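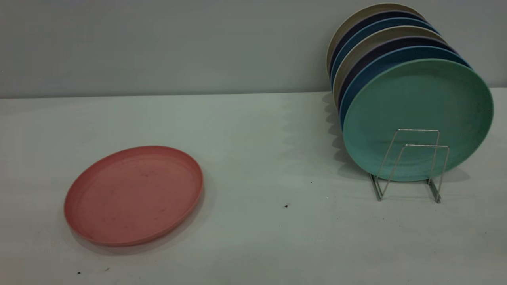

分类:厨房用具 > 沥水与收纳

碗碟架

碗碟架,又称沥水架、碟架、碗盘架,是一种放置餐具的架子,主要用途是让洗过的盘、碟、碗在空气中自然沥干,也常常兼作存放餐具的地方。它的基本原理很简单:餐具竖立或者倾斜,水因为重力流向下边缘,然后离开表面,空气从两面经过,使剩余的水分蒸发。碗碟架可以放在台面上,可以挂在墙上,也可以装在吊柜里面或者水槽的上方。

本条目主要讨论家庭使用的台面碟架,以及架上最常见的餐具,即圆形浅盘。

名称

中文里的叫法没有完全统一。“沥水架”强调去水的功能,范围比较宽,杯架、筷子筒和锅盖架有时也被包括在内。“碟架”一般指有分隔、能让盘子一只一只立起来的架子。“碗碟架”是较常用的总称。在南方一些地区,人们也说“碗架”,但是这个词同时可以指存放碗的小柜子,所以使用时需要看上下文。

结构

台面碟架通常由底框、分隔和支脚构成。底框承受餐具的重量,并且决定架子的长和宽。分隔可以是直杆、弯成弧形的杆,或者连续的波浪形金属丝,作用是防止盘子滑倒,并且在盘与盘之间留出空隙。支脚把底框抬高,使下面有空气流动,水也不会积在盘子的边缘。

金属丝碟架是结构最简单的一类。细金属丝与盘子的接触面积小,留下的水痕也少,镀铬或者不锈钢的表面呈银色,容易擦拭。它的缺点是焊接点比较难清洁,镀层破损之后,焊接点也往往是最先生锈的地方。

有的碟架下面配有接水盘。接水盘有平底和斜底两种,斜底的一端有出水口,可以对着水槽。没有接水盘的碟架一般直接放在台面上,下面垫一块吸水垫或者布。

材料

常见的材料有以下几种。

不锈钢:耐腐蚀,价格较高,重量适中。使用硬水的地区表面容易出现白色水垢,用稀释的白醋可以去掉。

镀铬铁丝:外观与不锈钢接近,价格较低。镀层完整时不生锈,但是不适合用钢丝球擦洗。

木和竹:多数做成可以折叠的X形,两排圆杆交叉,盘子立在交叉处的上面。木制碟架不应该长时间积水,使用一段时间以后需要放在通风处晾干。

塑料:重量轻,颜色多,对盘子的边缘比较温和。时间长了会发黄,缝隙里容易出现黏滑的污物。

硅胶:一般不单独做架,用来做支脚的套子或者分隔杆的护套,减少滑动和碰撞的声音。

分隔的间距

间距是选择碟架时最容易被忽略的一点。间距太小,带有凸起边沿的盘子放不进去,或者放进去以后互相贴紧,中间的水不能离开;间距太大,盘子倾斜得厉害,前一只压在后一只上面,同样影响通风。浅盘的边沿虽然不高,所需的空间也比完全平的盘子多。深盘和汤盘常常需要隔一格放一只。

Pungate的金属丝碟架在说明书里把格距定为29毫米,适用对象写的是“一般浅盘”。Badetti的木制碟架使用可以移动的圆杆,使用者能够自己调整间距,不过圆杆的孔受潮以后会变紧,移动时需要一点力气。Michalík的产品是长形的,总长523毫米,适合放在水槽后面的窄台面上,两个人以上的家庭用它可以放下一餐的餐具。

盘子的排列

盘子在碟架上的排列没有固定规则,但是有几种习惯的做法。

同向排列是最普遍的。所有盘子正面朝同一个方向,每一只稍微倾斜,靠在分隔杆上或者靠在后面的盘子上。形状和大小相同的盘子这样放时,从侧面能看到一层一层错开的弧形边沿。只有最前面的一只露出完整的盘面,后面的只露出边。如果盘子的颜色不同,例如米色、深蓝、中蓝和薄荷绿放在一起,不同颜色的边会形成一组彩色的条纹。因为这个缘故,有些家庭把碟架当作开放式的陈列,餐具干了也不收进柜子。

按大小排列时,大盘放在后面,小盘放在前面,取用比较方便,重心也比较稳定。大小混放时,小盘容易被大盘挡住,取出时可能碰到旁边的边缘。

按颜色排列主要出于外观的考虑。成套的彩色餐具常常每种颜色有两只,排列时可以让颜色重复出现,也可以从浅到深。在共同居住的房子里,颜色有时还有实际的用途,每个人固定使用一种颜色,洗碗时就知道哪一只属于谁。

放入的顺序也有一些讲究。惯用右手的人多从远离自己的一端开始放,这样手不需要越过已经放好的盘子。湿的盘子应该放在干的盘子的低处一侧,避免水滴到已经干的表面。

哑光圆盘

近年来,哑光表面的单色圆盘在家庭中比较流行,常见的颜色有灰粉色、米色、海军蓝、钢蓝和薄荷绿。典型的形状是平底、浅身,四周有一圈凸起的边沿。这种边沿能挡住少量的汤汁,端盘子的时候手指也有地方可以扶住。

与光亮的釉面相比,哑光表面反光弱,颜色看起来柔和,同时也有一些不方便的地方。细小的斑点和污迹在浅色的哑光盘面上比较明显,特别是在盘心,那里与食物和餐具接触最多。金属刀叉可能留下灰黑色的细线,这种细线多数是金属留在表面的痕迹,盘子本身不一定受损,可以用小苏打加少量水调成糊状,轻轻擦拭。茶、咖啡和酱油的颜色如果停留时间较长,清洗会比较困难,因此饭后应该尽快冲洗。

哑光盘的材料有陶瓷、密胺、竹纤维复合材料和塑料等,只看外表不容易区分。Pellow的一套餐具直径为181毫米,属于点心盘的大小,底部印有材料标记。购买或者使用之前,应该查看底部标记,确认能不能放进微波炉和洗碗机。

使用与清洁

餐具放上碟架以前,应该先冲掉洗涤剂的泡沫,并且轻轻甩去表面的水。检查盘心有没有残留的食物也在这个时候进行,因为盘子立起来以后,除了最前面的一只,其他的盘面都看不见。发现有污点的盘子应该先放在一边,重新清洗后再放上架子。

干燥所需的时间取决于室温、湿度、盘子的材料和间距。在南方的梅雨季节,例如6月,自然沥干可能需要很长时间,有时过了一夜边沿下面还有水。这种情况下可以用干净的棉布擦干,或者把碟架移到靠近窗户的地方。塑料类的盘子比陶瓷盘干得慢,原因是塑料保存的热量少,用热水洗完以后很快变凉。

碟架本身也需要清洗,每星期一次比较合适。步骤是取下所有餐具,用温水和中性洗涤剂刷洗底框与分隔杆,特别注意杆与框的连接处,然后冲净并晾干。接水盘要更经常地倒水,否则底部会出现水垢和气味。台面上放支脚的位置也应该擦一下,浅色台面尤其容易留下圆形的印子。

碟架与洗碗机

有洗碗机的家庭一般仍然保留一个小的碟架,用来放不适合机洗的餐具,或者只有一两只盘子需要手洗的情况。洗碗机内部的下层篮架与台面碟架在结构上很接近,都用竖立的杆把盘子分开。不同之处是洗碗机的篮架要考虑水流的方向,盘子的正面通常朝向喷臂一侧。

常见问题

盘子向前滑:多数是因为支脚下面的台面有水,或者底框没有前挡。可以加硅胶套,或者把盘子向后倾斜的角度放大一点。

边缘磕碰:陶瓷盘的边沿碰到金属丝容易出现小缺口,特别是从上面垂直放下的时候。放入时应该让盘子的下边先接触底框,然后再慢慢靠到分隔杆上。

架子倾倒:窄的碟架只在一侧放满大盘时可能不稳。应该从中间开始放,或者选择底框比较宽的产品。

参见

沥水篮
餐盘
开放式厨房收纳
洗碗布
密胺餐具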